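Subject: Re: [handheld-grippers] Tidon vs. Dilladley, first comparison
Date: June 28, 2021

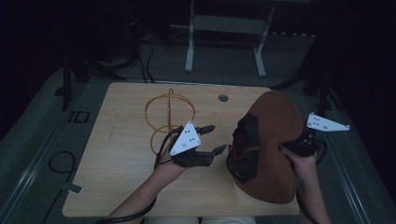 ## Quoted message

> We've had the Tidon pair on the bench for a while now and I think it's time to say it: they beat the Dilladleys. Tracking is cleaner, the fingers close more evenly, and people who try both ask for the Tidons back. We logged 82 pick-and-place runs with the Tidons and 35 with the Dilladleys, and the share of usable runs was clearly higher on the Tidon side.
>
> I'd like to move everything over before the next round of two-handed work and send the Dilladleys back. The controller side is no trouble, the Bouzid box takes either one. The quote for the second Tidon set is $3,105 with cables.
>
> If anyone objects, speak up this week. Otherwise I'll put the order in.

## Reply

I object, or at least I'd like to slow this down.

I've read the log twice and I can't get from what's in it to "they beat the Dilladleys." I may end up agreeing with you. I've used the Tidons and they're pleasant to hold. But the numbers don't carry the weight you're putting on them, and I remember what happened in January when we bought the wrist cameras on the strength of a good afternoon.

### The runs

82 against 35 is lopsided, and the log shows the 35 were mostly done first. Whoever was running the Tidons had already had all that practice on the same task with the same parts. I'd expect the second gripper to look better no matter which one it was. Did anyone go back to the Dilladleys afterward? I couldn't find a single run after the switch.

"Usable" also needs a definition. In the Dilladley sheet a run gets thrown out if tracking drops at any point. In the Tidon sheet I see runs kept with a note saying "brief dropout, recovered." Either rule is fine with me. Two rules in one comparison is not fine.

### Tracking

The dotted plates are what I'd look at hardest. They work nicely when the plate faces the camera, and the pick-and-place task keeps it facing the camera nearly all the time. You reach out, close, lift, put it down. The wrist hardly turns.

Two-handed work is another thing. With one gripper on either side of something big, like the brown head with the black face, you get one plate sitting on top where the camera has a fair chance and the other sticking out to the side at an angle. Then you roll the head over and both angles change. A large object held between two hands is also very good at getting in the way of things. None of the 82 runs tests that, and it's the work you want to buy them for.

I'd also like to see the raw track next to the smoothed one. The Bouzid software smooths by default, and its setting was changed partway through (there's a line about it in the notes, no value given). If the Tidon runs were all after that change, "cleaner" may just mean "smoothed more."

### Fingers

"Close more evenly" - compared how? If somebody measured it, please post it. If it's a feeling, say so and I'll take it as a feeling. I had the opposite one, for what that's worth: on thin things I thought the Tidon fingers met a hair off center. I didn't measure either, so cross us both off.

The wire sculpture would be a decent test here. Thin wire, a big ring up top, a smaller loop lower down, and not much to grab anywhere. Closing on the ring without dragging the whole piece sideways would tell me more than another block in another bin.

### Cables

There's no mention of cables in your summary, and they're half of what I dislike about both systems. With a cable trailing back along each forearm you start planning your moves around it. You avoid crossing your hands. You stop turning your wrist before you need to. That shows up in the data as a style of moving, and then we train on it.

Before anybody tells me the new ones are wireless: the Ridley pair was wireless too, and we lost an afternoon to charging and another to pairing. I'd still take a cable. I just want it written down as a cost.

### What I'd do instead

I don't think this needs a big study. My proposal:

1. Same person does both grippers in one sitting, swapping every few runs. Then a second person does it starting with the other gripper.
2. 18 runs per gripper per person, and we fix that number before starting. No extra ones "because the last few were off."
3. Two tasks. Turn the head from facing left to facing right with both hands, and lift the wire sculpture by its upper ring and put it back standing.
4. One rule for throwing out runs. I'd say any dropout fails the run, but record how long it lasted so we can argue later.
5. Smoothing off in the Bouzid box. Save the raw files.
6. Leave the camera and the stands where they are for the whole thing. Tape the feet if necessary.

Somebody who didn't do the runs should mark them. I'm willing to do that part, and I'd ask that the files be named so I can't tell which gripper is which. I know I've got an opinion by now and I'd rather it stayed out of the scoring. I'll be able to tell from any video, of course, so send me the tracks and the pass/fail clips separately.

### On the money

$3,105 isn't outrageous, but the quote says nothing about replacement fingers or spare plates. We've gone through spare plates on the Dilladleys faster than I would have guessed. One scuffed dot and the pose starts jumping. Could you ask Tidon what a plate costs alone, and whether we can print our own? If the answer is no, I'd want that in front of everyone before the order goes in.

And please don't send the Dilladleys back yet. Even if the Tidons win on every count, all our older recordings were made with the Dilladleys, and at some point we'll have to check whether the two sets can be mixed at all. We can't do that with one of them in a shipping box.

If the swap test comes out your way I'll say so on the list and stop complaining about the fingers. I'll keep complaining about the cables.

One small thing on the log itself: rows from the second sheet have the left and right hands reversed in the column headers. I've fixed my copy. Check yours before anyone makes a plot from it.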